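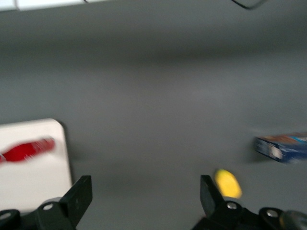

Skamdale Allotment and Water Users' Association
Minutes of the ordinary meeting held 2/6/19

Present: 13 members, making a quorum. Apologies were received from two plot holders on the lower terrace.

1. Minutes of the previous meeting

The minutes of the April meeting were agreed with one correction. Under item 4, "north tank" should read "north trough". The tank is not affected by the valve work.

2. Matters arising

2.1 The gate on the Terner Lane side has been rehung. It now closes but the latch sits low, and members are asked to lift the gate slightly when shutting it.

2.2 The request for a second noticeboard was deferred in April and was deferred again. No price has been obtained.

2.3 Broken glass has been cleared from the path behind plots 8 to 11. Anyone finding more should put it in the lidded bin by the shed and not in the skip.

3. Water supply

3.1 The meeting considered the report on the main storage tank. Capacity is 1,000 litres. On the evening readings taken through the last dry spell the level fell by 800 litres between fills, which leaves little margin if the spring slows as it did last summer.

3.2 Two options were put forward. The first was to add a second tank beside the existing one, linked at the base. The second was to keep the present tank and restrict hoses to the early morning. There was support for both. Several members noted that the ground beside the tank slopes and would need a level base before anything could stand on it.

3.3 Agreed to ask Deltus for a written price for a linked tank, with the base shown as a separate item. Agreed also that hoses are not to be left running unattended in the meantime. Watering cans may be filled at any hour.

3.4 The float valve supplied by Vogler is sticking in the open position — the overflow was found running on two mornings. The valve will be taken out and cleaned. If it sticks again it will be replaced and the cost taken from the repairs fund.

3.5 A member asked whether the water is fit to drink. It is not tested and the sign at the trough stands.

4. Soil and compost

4.1 The shared compost delivery was late and wetter than last year's. It should be turned before use. Each plot is entitled to two barrow loads until the end of the month, after which any remainder is open to all.

4.2 Soil test results from the upper terrace show a pH slightly below that of the lower terrace. Lime was discussed. It was agreed to leave the matter until the autumn digging, and not to lime any bed in which potatoes are growing.

4.3 Persistent weeds, including bindweed and couch grass, are still being put on the shared heap. They are to go in the green bags.

5. Plot boundaries

The line between plots 5 and 6 was measured against the original plan. The fence is out by the width of one post at the lower end. Both holders are content to leave it until the fence needs replacing — the plan will be marked accordingly.

6. Rents

Rents are unchanged. The water charge will be looked at once the price under 3.3 is known. One member asked for the charge to be split by plot size and this will be included in the same discussion.

7. Any other business

7.1 The shed key is to be returned to the hook after use.

7.2 Bonfires remain restricted to the period after dusk, and none may be lit when the wind is towards the houses.

7.3 The strimmer is short of cord. A reel will be bought.

8. Next meeting

To be fixed when the Deltus price has been received. Notice will be posted on the gate.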